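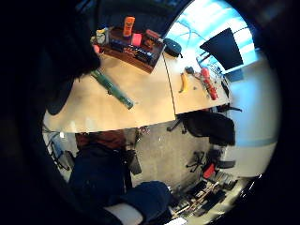
Dead band on a floating floor thermostat, or just bad placement?
Building Operations > HVAC Controls
14 posts

ductwork_dan
Apr 19, 2021
Second floor open office, carpet tile over slab, one VAV box with reheat serving the whole east half. Wall sensor is a Carrilho, the flush type. Setpoint is 71. Occupants report cold from opening until midmorning and stuffy after lunch. Trend log shows the space within a degree of setpoint the entire time. Box minimum is set to 196 cfm. I have not touched anything yet.

Before I start moving sensors, what would you check first?

pmorrow
Discharge air temperature at the box, and whether the reheat valve is really closing when the command goes to zero. A valve that leaks by will give you stuffy afternoons every time.

ductwork_dan
Valve checked in October. It closes.

Flangehead
Where is the sensor relative to the supply diffusers? A flush sensor on an interior partition with an open conduit behind it reads the wall cavity. Pull it off, stuff the conduit with duct seal, put it back. Costs you 7 minutes.

k_tillery
Seconding the conduit. I have found that on more jobs than any failed part.

pmorrow
The conduit would show up as an offset. He has two complaints in opposite directions on the same day. An offset gives you one.

Flangehead
Not if the cavity temperature swings. An exterior column ten feet away and a return plenum above will do it. Cavity is cold in the morning and warm by two o'clock.

pmorrow
Then the error runs backwards from the complaint. Cold cavity, sensor reads low, box calls for heat, people are too warm in the morning. Read his post again.

Flangehead
Fair. I had it reversed. I would still seal it.

ductwork_dan
Pulled the cover at lunch. Conduit was open. Sealed it. Sensor moved up four tenths over the next half hour and stayed there, so it was a small error and, as pmorrow says, in the wrong direction for the morning calls.

More information. The desks were rearranged last fall. Two rows now sit against the glass where there used to be a walkway. The sensor is still on the core wall.

cmatos
There is your morning complaint. Air temperature is one of several inputs to comfort. A person sitting three feet from cold glass loses heat to it by radiation whatever the air is doing. The sensor on the core wall sees 71 and is correct.

Borrow an infrared thermometer and read the inside face of the glass at opening, then again at two. Post both numbers.

Custódio Matos
Commissioning, mostly schools

k_tillery
Stuffy is a different word from hot. Did anyone measure CO2? 196 cfm minimum is thin for half a floor if the headcount went up with the new layout.

ductwork_dan
Glass at opening was 57. At two it was 78. CO2 at two was higher than I like, and the box was sitting at minimum. Headcount did go up.

So, two problems. I am leaning toward raising the minimum and relocating the sensor to the column between the window rows.

pmorrow
Raise the minimum, yes. Do the ventilation calc first and don't just pick a number. I would leave the sensor alone. Put it near the glass and the core side will roast all morning. Averaging with a second sensor is the cheap fix. The Arkano controllers take two inputs, if that's what you have up there.

cmatos
I disagree on averaging. Two wrong places averaged make a third wrong place. The zone has perimeter and interior loads and it wants two boxes, or some perimeter heat with its own control. I know that is a capital request.

pmorrow
It is a capital request that will be denied. He has to run the building this year.

Flangehead
Watch the reheat if you raise the minimum. More cold primary air in the morning means more valve. Check that the coil can carry it before you commit.

ductwork_dan
Controller is an Atwood, single input, so averaging means wiring four identical sensors series-parallel. I have two spares on the shelf and will order one more. Minimum goes up after the calc. I'll put perimeter heat in next year's budget and attach the glass readings.

k_tillery
Confirm the sensors are all the same thermistor curve. I mixed a type 2 and a type 3 once and chased it for a month.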